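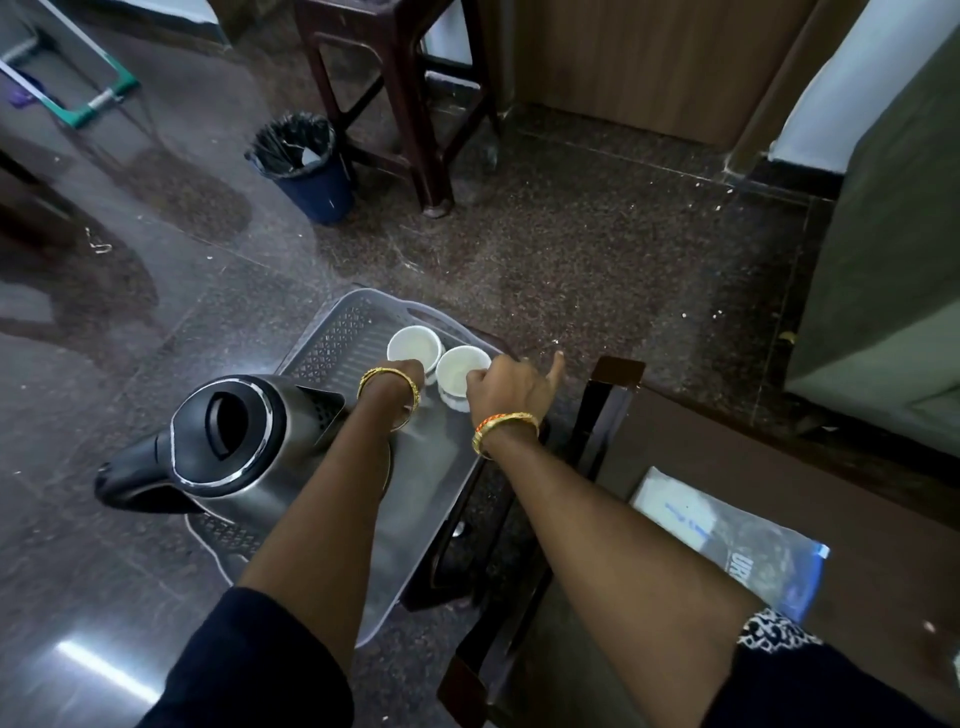
Diagnosing dropped cups in a learned pick-and-place policy

Applies to: Zusau two-finger gripper, Viltetti controller 4.1 or later, policies trained on head-camera demonstrations of tabletop and floor-level tasks.

The symptom is a cup that leaves the tray, rises a few centimeters and slips out of the fingers. The controller reports a successful grasp and the arm carries on to the place position with nothing in it. We first logged this on the cup-and-kettle task, where 28 of 102 trials ended with a cup on the floor. Small white ceramic cups with fluted lower bodies were the worst case. The kettle was never dropped, but read the safety note before you test with it.

Before you start

Switch off and unplug the kettle base. Run every test below with the kettle empty. Set the speed limit to the lowest setting and keep people out of reach of the arm. A cup that falls onto stone can break, so put a rubber mat down and wear eye protection.

Step 1. Rule out the hardware

Command the gripper to close on a force gauge at the setting used in the task. Repeat five times. If the readings drift, replace the finger pads and stop here. Ours were steady.

Step 2. Check the grasp-success flag

Open the Viltetti log and find the field grip_state. By default it goes to HELD when the fingers stop moving before full closure. A cup pinched by its ribs meets that condition even when the contact is poor. Change the test so that HELD also requires motor current above threshold for 305 ms after lift begins. This does not fix the drop, but the arm will now stop when it happens.

Step 3. Compare grasp height with the demonstrations

Export the contact point for each failed trial and plot it against the hand positions in the training set. A person can wrap several fingers around the lower side of a cup and hold it securely on the ribbed part. Two flat pads cannot do the same. Our retargeting script copied the height of the human grasp directly, so the pads closed on the fluting. Of 988 demonstrations, some 305 had this problem.

Step 4. Correct the retargeting

In Goodall, open the object profile and set min_grasp_height to a value above the ribs. Measure it on the actual cup — the profile shipped with the object library assumes straight sides. Regenerate the labels and retrain. Do not edit the height in the controller at run time, as the approach path will no longer match and the fingers may strike the rim.

Step 5. Retest

Run the full task with the mat in place. Move the cups closer together for half of the trials, as a neighboring cup can push the fingers off center. Restore normal speed only after a complete set with no drops.

Known issues

Rehema Makokha found that the current check in step 2 gives false stops with worn pads. Graham Staniforth is testing a slip sensor from Irkico as a replacement for the check. No results yet.

Last revised 8th May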